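Cestwood Bus Waits: data card and notes

By Harish Mishra
February
5 min read

What is in the folder

One file of waiting times, waits.csv, one file of remarks, remarks.txt, and this page. The waits file has 428 rows. Each row is one person standing at one stop on route 41, writing down when they got there, what the Celeo app said, and when a bus came. The remarks file is whatever people scribbled next to their times, typed up with the swearing left in.

I put this together after the operator, Weldu, told a public meeting that the route was running well and that complaints were "a matter of impression". I went in expecting the numbers to prove them wrong. They do a bit of that. They don't do as much of it as some people on the Plisier estate have been claiming, and I would like whoever quotes this file to read the weak points before the strong ones.

Columns

stop – name of the stop as painted on the flag, not as listed in the timetable. The two disagree in several places.
arrived – when the person reached the stop, by their own phone or watch.
app_says – minutes to the next bus according to Celeo at that moment. Blank if they didn't look.
bus_came – when the doors opened.
gave_up – y if they walked, phoned for a lift or went home.
rain – y or n, in the opinion of the person getting rained on.

There is no column for direction. There should be. You can work it out for most stops from the side of the road, but the Plisier turning circle is one stop for both and those rows are a mess.

How it was gathered

Paper slips, mostly. The slips were left in the library and the chip shop and came back in a shoebox. A few people sent theirs by text and I copied them across. Collection went on for 35 days, and the slips from the first Saturday are noticeably thinner on detail than the rest, as I had printed them without a box for the app time.

I typed everything in myself over several evenings. Where I couldn't tell a 1 from a 7 I left the cell blank. I didn't guess.

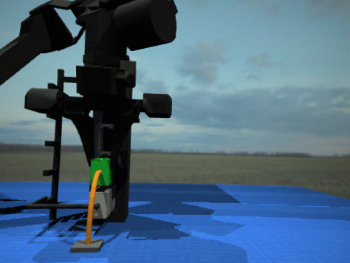
Black gripper pointing down over a blue tabletop, with grass and cloud behind. Computer render.

What I would not trust

The average. Please don't quote the average. People fill in a slip when they are annoyed, and they are annoyed when the bus is late. Someone who walks up and gets straight on has no time to write anything and no wish to. Whatever the true wait is on route 41, it is shorter than the one in this file, and I can't tell you by how much.

The app column is also shakier than it looks. In 84 rows it is blank, and I suspect those are not a fair mix of the others. Regular passengers have given up on Celeo and no longer check it. So the rows that do have an app time lean towards people who still have some faith in it, or who were new to the route.

Then there are the watches. Two slips filled in at the same stop for what must be the same bus differ by several minutes. I kept both. Anyone who wants a single truth for that bus will have to pick one.

What I think it does show

Compare app_says with bus_came row by row and leave the averages alone. An annoyed person's watch may be wrong, but there is no obvious reason for it to be wrong in the same direction as everybody else's. When Celeo promised a bus within a few minutes in the evening, it was too hopeful far more often than it was too gloomy. That pattern holds when I drop the Plisier rows, and again when I drop the rainy ones.

I asked Weldu for their own door-opening times so the two could be set side by side. They sent a leaflet. It has a nice photo of a bus on it.

The gave_up column is worth a look too, though it only catches people who bothered to post a slip after walking home, so treat it as the least that could be true.

Using it

Free to copy, print and argue with. If you make a chart, say where the slips came from and say that they were voluntary. If you find a typing error, tell me the row and I'll check it against the paper, which is still in the shoebox. I won't change a row on memory alone, including mine.

Changes

Second version: fixed stop names with stray spaces. Took out phone numbers that people had written in the remarks. Put back three rows I had deleted as duplicates and which were two sisters waiting together and a man behind them.

Comments

dot_p: The 7s are mine, sorry. I cross them. If it has a line through it, it's a 7.

Upper Cestwood reader: So is the bus late or isn't it? I read all this and still couldn't say.

Harish Mishra: In the evening, later than the app says. Beyond that I couldn't say either.

gramps41: Did the drivers get slips? They know better than any of us when it's running late.

Harish Mishra: No, and I should have asked them. Will do if there's another round.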